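Fruit ware

Fruit ware (also fruitware, or in the trade just "fruits") is tableware made or painted to look like fruit. Bowls mostly. Also jugs, jam pots, butter dishes, teapots, the odd toast rack. Strawberry, lemon, melon and pineapple are the usual ones, with cabbage and cauliflower often lumped in even though they are vegetables. Usually earthenware, sometimes stoneware, porcelain less often.

The term covers two quite different things. Moulded fruit ware has the shape of the fruit, with ridges, seeds or leaves standing up from the surface. Painted fruit ware is a plain shape with the fruit put on in colour. Plenty of pieces do both. Sellers don't always bother with the difference, and auction lists from before the 1970s hardly ever do.

Name

"Fruit ware" appears in the Clurell pottery's stock book for 1723, where it seems to mean dishes for serving fruit in, not dishes that look like it. The present sense is later. In Anosness the local word was "hedge ware", after the blackberries and wild strawberries that were the first patterns there. Still used by older collectors. "Majolica" is sometimes used loosely for the same thing but is really a type of glaze, and a lot of fruit ware isn't majolica at all.

History

Early pieces

Pots in the shape of fruit are very old and were made in many places with no link to each other. Gourds are the likely starting point, as dried gourds were used as bottles and bowls long before anyone copied them in clay. Melon-ribbed jars turn up in Chinese stoneware and porcelain. European tin-glazed tureens in the shape of melons and cabbages were fashionable in the 18th century, mainly on rich tables, where a covered dish that looked like food was thought a good joke to play on guests.

Clurell

The Clurell pottery stood on the river below the town, with its own clay pit on the east bank. Red clay, full of iron. Good for crocks and bread pans, poor for anything bright, so the early wares are brown or a murky green. The pottery got round this with a white slip, a thin layer of liquid clay poured over the pot before decorating. Cherries and plums came first. Strawberries followed once a reliable red had been found, and that took a long time, becuase most reds burnt out to brown in the kiln.

The works burned down in the 19th century and was rebuilt further up the hill, away from the clay. After that white clay was bought in by barge and the slip was dropped. Collectors call the two periods "low Clurell" and "high Clurell", after the sites. Low Clurell is heavier in the hand and shows red at the foot ring where the slip stops.

Anosness

A smaller business and a cheaper one. Anosness made pots for seaside shops, mostly small jam pots with a notch in the lid for the spoon. The painting is quick – a few strokes for the fruit, dots for the seeds, one leaf. Marks are rare. Some have a scratched number on the base, and 33 is the one seen most often. It was once thought to be a painter's number but is now taken to be the pattern, as it is only ever found on the blackberry pot.

Factory production

Printed transfers changed the trade. A transfer is a printed sheet laid on the pot, soaked off and fired on. It did away with a good deal of hand painting, though leaves and rims were often still finished by brush. Slip casting did the same for moulded pieces. Liquid clay is poured into a plaster mould, left until a skin forms, and the rest tipped out. A pineapple jug that was once slow work could be cast by the tray.

Huerta, a maker of kitchen china, brought out its Orchard line in this period. The 833 pattern (lemon, yellow ground, two leaves) was the best seller and was in the catalogue for decades with small changes. Early 833 has a green handle. Later ones yellow. There is a short run with a white handle, generally put down to a shortage of colour, but no record has turned up.

Decline and return

Out of fashion after the war, when plain shapes were wanted. A lot was thrown away or went to the shed to hold nails and seed packets. Came back in the 1970s along with pine dressers, and again much later, this time mainly as cheap, cheerful kitchen china in pinks and yellows. Strawberry is the commonest modern type by a long way. Makers like it because the seeds can be done as simple dots or flecks and still read as a strawberry from across a shop.

Manufacture

Clay and shaping

Earthenware is the normal body. Fires at a lower heat than stoneware, takes bright colours well, chips more easily. Bowls may be thrown on a wheel, pressed over a hump mould, or shaped by machine with a metal profile held against the spinning clay (jiggering). Modern bowls are mostly machine pressed or cast. Leaves, stalks and handles are made separately and stuck on with slip while the clay is still soft enough to join.

Joins are the weak point. A stalk used as a lid knob is the first thing to go, and many teapots now have a replacement from another pot.

Colour

Colour can go under the glaze or over it. Underglaze is painted on the unglazed pot and sealed in, so it wears very well, but the range is limited by what will stand the heat of the glaze firing. Overglaze enamel goes on top and is fired again at a lower heat. Brighter. Rubs off in time, particularly on rims and handles.

Reds and pinks are the awkward ones. Iron gives a brownish red. Chrome and tin together give a range of pinks, and this is the usual source for the pink of strawberry bowls. Bright modern reds use cadmium colours locked inside another material so that they don't break down in the kiln. Older reds and yellows may contain lead or cadmium in a form that can come out into food (see Safety).

A typical painted strawberry bowl keeps the inside plain or a lighter tone than the outside. Partly looks, partly cost. It also means that cutlery marks show less. The rim may be left white or banded in another colour, and a pink bowl with a white outer rim and a pale pink inside is very much of the type.

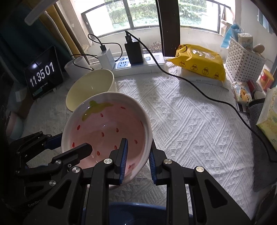
Glaze faults

Common on cheaper fruit ware and not always a reason to reject a piece.

Crazing: fine cracks all over, from a glaze that shrinks more than the body. Lets liquid in, so the clay underneath stains.

Pinholes: small pits where gas escaped in the kiln. Often found among the seeds, where they hardly show.

Crawling: glaze pulls back and leaves bare patches. Dust or grease on the pot before glazing is the usual cause.

Running: thick coloured glaze slides down the wall. On melon shapes this was sometimes done on purpose, the green pooling between the ribs.

Forms

Bowls. Breakfast, serving and small dipping sizes. Round is normal. Strawberry bowls are sometimes pulled to a blunt point at one side to give the fruit's outline.

Jam and honey pots. Lidded, with the stalk as a knob. Contents usually match the fruit, so there are many more strawberry and orange pots than pear.

Jugs. Pineapple and lemon are the main ones. The crown of leaves makes a bad pouring edge and later jugs have a plain lip added.

Berry dishes. Pierced bowl on a saucer, for washing and draining soft fruit. Made at Clurell from early on. Many have lost the saucer.

Plates. Mostly leaf shapes, vine and strawberry, with the veins moulded in.

Marks and copies

Low Clurell is unmarked, apart from a few pieces with a thumbprint inside the foot ring. High Clurell has an impressed C in a circle. Huerta used a printed mark throughout, black at first, then green.

The Doltov factory copied Huerta patterns closely, and for years was treated as a faker. Its own order books, when they came to light, showed that at least part of the output was made under contract for Huerta itself, during a kiln rebuild. So the line between copy and original isn't clear. Doltov lemons are a colder yellow and the leaves point left. Weight is no help at all, whatever the older guides say.

Outright fakes exist but are mostly of low Clurell. Usual signs are even wear over the whole base, and brown stain rubbed into the cracks instead of soaked in.

Safety

Modern fruit ware sold for food use is tested for lead and cadmium coming out of the glaze. Old pieces weren't. Anything with bright overglaze colour on the inside is better kept for show, and acid foods such as lemon juice, vinegar dressings and fruit salad shouldn't be left standing in it. A crazed bowl is also hard to get properly clean.

Care

Warm water, soft cloth, mild soap. Dishwashers dull overglaze enamel and are hard on gilding. Old earthenware can go in neither the microwave nor the oven, as water held in the body heats up and may split it. Stack bowls with a piece of felt or kitchen paper between them. Moulded leaves should never take the weight of another pot.

Tea stains on sound glaze come off with a paste of bicarbonate of soda. Bleach is sometimes suggested for crazed pots but gets into the body and can lift the glaze later on, often months after.

Collecting

Never very dear, except for low Clurell and complete Anosness pots with the lid. Single bowls are common at markets and house clearances. Matched sets less so, since strawberry patterns in particular were painted by several hands and two bowls from the same year may be noticably different in shade. The white-handled 833 is the piece most Huerta collectors are after.

See also

Cabbage ware
Jam pot
Slip casting
Tin glaze
Underglaze

Page last changed 8/29/21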